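Utach Sorting Tray & Foam Block Set

By Gitau Masanja
December

Back in stock. The green ones anyway, other colors when they come. Order before 2 on a Sunday and it goes out with the Monday truck, after that it waits.

What it is: a shallow rectangular tray, rounded corners, raised rim all the way round, plus foam blocks to go in it. Bench work, sorting, color games, counting practice, parts handling, whatever you need a soft chunky thing and a place to put it for. We sell most of them to schools and to people with workbenches. Same tray either way.

THE TRAY
Bright green plastic. Inside has a slightly speckled texture so blocks don't skate around as much as they do on the old smooth Skilar tray (discontinued, please stop asking, we have none). Rim is high enough to stop a rolling block, low enough to get a hand in from the side. Corners are rounded inside too so it wipes out in one go. Dish soap and a cloth. Not the dishwasher, we tried it and the floor of the tray came out bowed. Still usable but it rocks.

Stacks fine empty. Stacks badly full.

THE BLOCKS
Foam, faceted, many sides. Think of a cube with the corners beveled off. Easier to pick up than a plain cube becuase there's always a face pointing somewhere useful, and they don't hurt when they land on a foot. Light. They will dent if you leave something heavy on top overnight, most of the dent comes out in a day or so. A thumbnail will mark them. Dogs will ruin them.

Colors: the pinkish red is the one we reorder most. Shows up well against the green, which matters more than you'd think if you're working under bad overhead light. Catalog calls it "coral." Looks pink on some screens and red on others, we get returns over this, so: it's in between. If you need a true red get the Pawłowska blocks instead, they're harder and a bit smaller.

WHAT'S IN THE BOX
Set has 2 trays and 22 blocks. Mixed colors unless you write a note at checkout. No lid. Lids are sold seperately by Ukholm and they fit, tight at first.

SETTING IT UP
Any flat table. Matte tops are best, glossy ones let the tray slide when you lean on the rim. A dark top also makes it easier to spot a block that's gone over the edge. If you're on an extrusion frame or a table with a rail along the front, set the tray back from the rail, otherwise you catch your sleeve every time. Angle it if you like. Lots of people run it slanted to the table edge so they can reach the far corner without stretching.

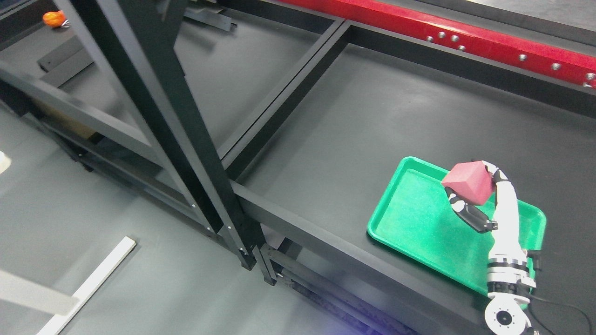 Slippery top? Rubber dots from the hardware store, one under each corner. Don't glue the tray down, the plastic doesn't take glue and you end up with a mess on both sides. Double sided tape works for a week or two.

New blocks have a smell. Foam smell, not harmful, gone faster if you open the bag and leave it in a room with a window.

REPLACEMENTS
Single blocks: yes, minimum order 2. Single trays: yes, same green, though batches vary a little, so don't expect a perfect match with one you bought years ago. Cracked rim on arrival, send a photo and we ship another, no need to send the old one back. Cracked rim after a year of kids standing on it, sorry, no.

Bulk orders, email first. We don't keep a lot on the shelf and I'd rather tell you the wait up front then have you find out later. Tell me how many rooms or benches you're filling and whether you want blocks bagged by color. Bagging is free but adds a day.

Pickup is fine too, side door, ring twice.

Related items
Ukholm snap lid, clear
Pawłowska hard blocks, true red
Skilar smooth tray (discontinued)
Utach foam blocks, single color bag
Rubber bench dots, sheet

Last updated: December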